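鍋セル通信 9月号「蓋は敵である」

Zondleyの台所作業セルが、鍋を相手にするようになって最初の秋を迎えた。組み立て作業から転属してきたアームにとって、丸くて、光って、つるつるした相手は勝手が違うらしい。今月は読者から要望の多かった(2通)セルの日常整備について書く。

まず天板。アルミ溝フレームの上に大理石柄のシートを敷いている。高級感を狙ったわけではない。溝の上に直に鍋を置くと取っ手の向きが毎回微妙に変わり、教示点が昼過ぎには信用できなくなるからだ。シートは斜めに敷く。まっすぐ敷きたがる人が必ず現れるが、アームの届く範囲に合わせるとこの角度になる。直さないでほしい。直した人は原点出しからやり直しである。

次に配線。アームに沿わせたケーブルは面ファスナーのバンドで留め、根元側で一巻きして余裕を持たせる。きつく巻くと手首を返したときに引っ張られ、緩すぎると蓋をつまむ前にケーブルが鍋の縁に挨拶しに行く。適正な緩みを言葉で説明しようとして、手順書Clurkexの改訂は6版まで来た。7版でも説明できていないと思う。

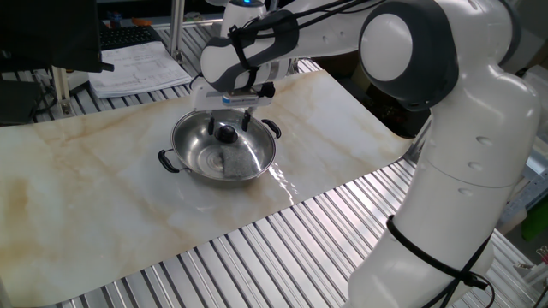
蓋をつかむ

指は下向きに開いた状態で鍋の真上に入れる。降ろす前に一度止めて、左右の指先の高さを目で見比べる。片方だけ低いときは、だいたい指の取り付けねじが緩んでいる。締めれば済む話なのに、なぜか先にソフトを疑って半日溶かす人が後を絶たない。筆者もその一人だった。

つまみをつかむか、縁をつまむか。これはセル内で長く続いている宗教論争で、手順書では両方を認めている。つまみ派は重心が安定すると言い、縁派はつまみの小ささを指摘する。縁をつまむ場合、指に対して蓋が傾くのは織り込み済みとし、鍋の縁に当たらない高さまで上げてから横へ動かす。ガラスの蓋は透明なので、カメラの画像処理にはほとんど嫌がらせに近い。 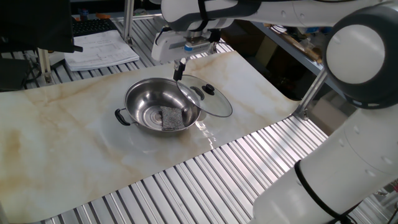 したがって縁の検出には金属の枠を使う。照明の反射が枠と重なる時間帯があり、うちのセルでは午後3時前後が鬼門だ。Urrutia製の照明フードを試したところ、反射は減ったが手元が暗くなり、今度は人間が蓋を見失った。フードは現在、棚で休養している。

離すときの注意もある。指を一気に開くと蓋は勝手に居場所を決める。まず下の縁をどこかに預け、指の力を段階的に抜き、蓋が動かないことを見てから腕を上へ逃がす。鍋に立てかける置き方は見た目こそだらしないが、次につかみ直すときに縁が浮いているぶん楽である。平らに伏せた蓋を二本指で拾う練習に費やした時間は、ここには書かない。 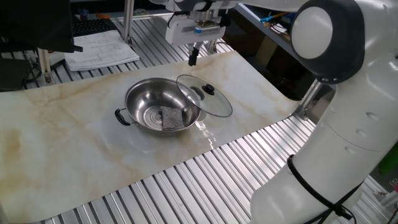

こすり洗いの調整

鍋底のこすり動作では、押し付け力の設定がすべてと言ってよい。弱いと研磨パッドの上を工具がなでるだけで終わり、強いとパッドが寄れて団子になる。累計は先月末で3,722回。このうち1,532回は力の設定を探るために使った。洗い物の回数としては、筆者の一人暮らし時代を軽く超えている。

保守の要点は指先の当たり面だ。棒状の工具を縦に握らせるため、当たり面が片減りすると工具が少しずつ首をかしげる。かしげたまま押すと力が横に逃げ、鍋が回る。鍋が回り始めたら設定をいじる前に指先を外して見ること。交換後は空の状態で開閉を繰り返し、それから鍋を入れる。

それから、天板の右手に物を置きっぱなしにしないこと。動作範囲の外だと主張する人には、前の現場Harkardで同じことを言っていたスパナの話をしてあげたい。スパナは無事だったが、手首のカバーは取り寄せに2か月かかった。
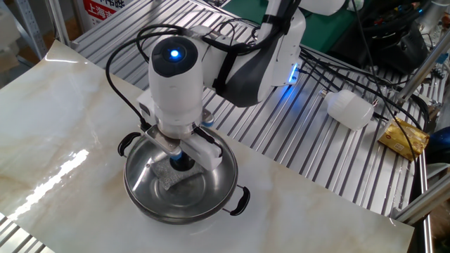

鍋底のこすり動作。黒い円筒形の物を縦に握り、研磨パッドの上から押し当てる。

次号は手首まわりのケーブル交換を予定している。鍋の取っ手の向きについてのご意見は、引き続きセル横のノートへ。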